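Pridden opens grasp simulator to outside users

25 June 2022

Pridden, the Drumside firm that supplies gripper controllers to small packing lines, has put its in-house grasp simulator on sale as a subscription. The package, called Valdovinos, lets a customer rehearse pick tasks on a rendered two-finger gripper before committing a script to hardware.

A licence costs £189 a month per seat and includes 22 ready-made tasks. Each can be run up to 2,000 times a day on Pridden's servers, with object position, floor texture and lighting varied between runs. The wrist view is rendered for every run and saved with the joint log.
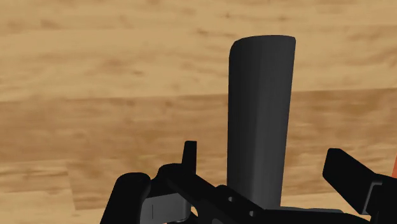 Can the simulator be run on a customer's own machine?

Only on the annual plan, which adds a local installer for Linux. Monthly subscribers work through the browser, and their logs are kept for 4 weeks.

Objects can be imported as meshes, but mass and friction have to be entered by hand. Soft items such as bags and pouches are not supported in this release. Contact is calculated for rigid bodies only, and Pridden advises checking finger force on the real gripper before a script goes into production.

A version with suction tools is due in September. The Prarnville office will handle support for existing controller customers, who can add a first seat at half price until then.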